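Visit to the Claron software group, Rarnolstead

2024-07-11

Claron opens its Rarnolstead building to outside engineers twice a year. I went to the summer one, because our own team is about to replace the planner on two packing cells and I wanted to see how another small group had handled the same job. The invitation said control and perception, with time for questions. There were 13 of us on the tour. Most were from integrators, with a few from the college.

Getting in was simple. The car park is behind the building and the entrance is on the side facing the railway, which the directions didn't mention. You sign in on a tablet, hand over any laptop you want put on the guest network, and wait in a room with a coffee machine and a whiteboard that still had somebody's frame diagram on it.

Boglárka Hegedűs leads the software side and took us round herself. She started with the layout of the code, before we had seen any hardware. The whole stack is called Cilon. It has a control layer written in C++, a planning layer that is mostly C++ with Python on top, and a perception layer that is mostly Python with the slow parts rewritten. The control layer runs on its own machine with a real-time kernel. Everything else can crash without the arm doing anything worse than coming to a stop on its last safe trajectory. She showed us this by killing the planner process while an arm was moving. It slowed, stopped and held. She restarted the planner and it picked up from the measured position.

The questions here were mainly about message passing. Claron used an off-the-shelf middleware for everything at first and still does for logging and the operator screens. For the path from camera to planner they now use shared memory with a fixed layout, as copying images between processes was costing them too much on the older machines. The price is that every change to the layout means rebuilding everything at once. Somebody asked if they regretted it. She said they regretted not writing the version check sooner, after an afternoon spent chasing a pose that was being read with two fields swapped.

The planning room was next. It holds two arms on steel benches, a rack of computers, and a large screen showing the planner's view. Cilon keeps a library of 64 stored motions between common regions of the workspace and tries to repair one of those before it plans from nothing. When a repair fails it falls back to a sampling planner with a time limit. If that also fails, the arm asks for help on the operator screen. We watched it place boxes on a shelf with a bar across the front. The repaired paths looked tidy. The fallback ones wandered, and one of them took the elbow a long way out to the side before coming back in. They have a smoothing step, but it was turned off so that we could see the difference.

I asked about collision checking, which is where our own planner spends most of its time. They use simple capsules for the arm and a voxel map for everything else. Held objects get a padded box, and the padding is set per product by hand. I had hoped for something cleverer. Boglárka's view was that the hand-set padding takes a minute per product and has never been the thing that stopped a line.

Lunch was sandwiches in the waiting room. I talked to an engineer from Takács, who supply the force sensors, about filtering. He was firm that most people filter too hard and then wonder why contact is detected late. He drew me the step response on a napkin, and I have kept it. He also said the sensors drift more in the first quarter of an hour after power-up than the data sheet makes you expect, and that Claron re-zero theirs before every pick. We don't do that and I have made a note to try it.

The afternoon was perception and tooling. The perception talk dealt mostly with calibration. Every camera has its intrinsics stored with the serial number and the date, and the software refuses to start if the file belongs to a different camera. Camera-to-arm calibration is done by moving the arm through a fixed set of poses in front of a board and solving for the transform. The result is then checked against a second set that the solver has not seen. If the error on the second set is too large, the old calibration stays in force. Ours overwrites the old file straight away, and we have been caught out by it more than once.

After that we went to the area where they work on learning from hand demonstrations. A person holds a gripper in each hand and does the task, and the software works out where both grippers were at each moment. Each gripper carries a cube with black-and-white markers on its faces, so there is normally a face that the camera can read whichever way the wrist turns. The grippers differ a little in shape and colour, so each has its own tool file giving the offset from the cube to the fingertips.
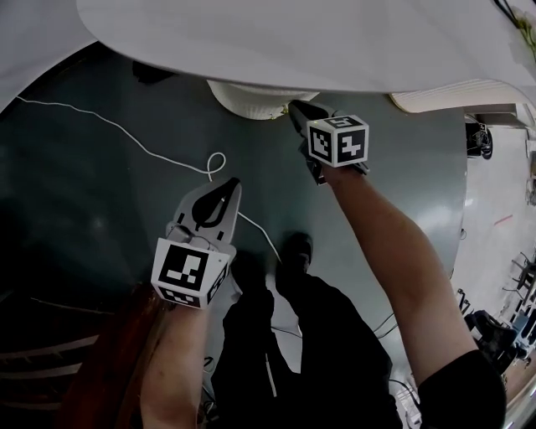 The hard part, we were told, is what happens when a face goes out of view. With one face visible at a shallow angle, the pose can flip between two solutions that fit the image almost equally well. Cilon solves for the whole cube when it can see more than one face, and when it can't, it picks the solution closer to the last good one. Gaps are filled by interpolation up to a short limit. Anything longer is marked as missing and the planner side never sees it. Before a recording is accepted, a script plots the speed of both grippers, and a flip shows up as a spike that no human wrist could produce.

The tool for reviewing recordings was the part I would most like to take home. It is a plain window with the video on the left and the traces below it, and you can drag a marker along the timeline and see the solved poses drawn over the picture. Bad sections are cut with two key presses. It stores the cuts separately and leaves the original alone, so a later version of the solver can be run over the same recording. It took one person a fortnight to write, and they said it has been used every working day since.

Time alignment took up the rest of the session. The gripper opening and the camera image are stamped by different clocks, and the offset between them is estimated at the start of each recording by opening and closing the gripper a few times. They tried trusting the network time and found it good enough until the network was busy. The estimate is saved with the recording, and if it is very different from the previous one a warning comes up.

Turning the recordings into arm motion is still in progress. A person can put a wrist where the arm can't, so each path is checked for reach and joint speed first, and the ones that fail are either slowed down or thrown out. We asked what share gets thrown out. Boglárka said it depended so much on the task that a single figure would mislead us, and she didn't give one. I would have liked to see a path replayed from start to finish on an arm, but the bench was booked for a test and we ran out of time.

A few practical notes for anyone going to the next one. Bring a jumper, the computer room is cold. Photographs are fine except in the planning room. The slides are sent round afterwards, though the ones on shared memory were left out of my copy and I have written to ask for them. The last bus to the station leaves before the questions finish, so book a taxi or go with someone who is driving.

I have put the calibration check and the sensor re-zeroing on our list for July. The planner decision will wait until we have timed the stored-motion approach on our own shelves.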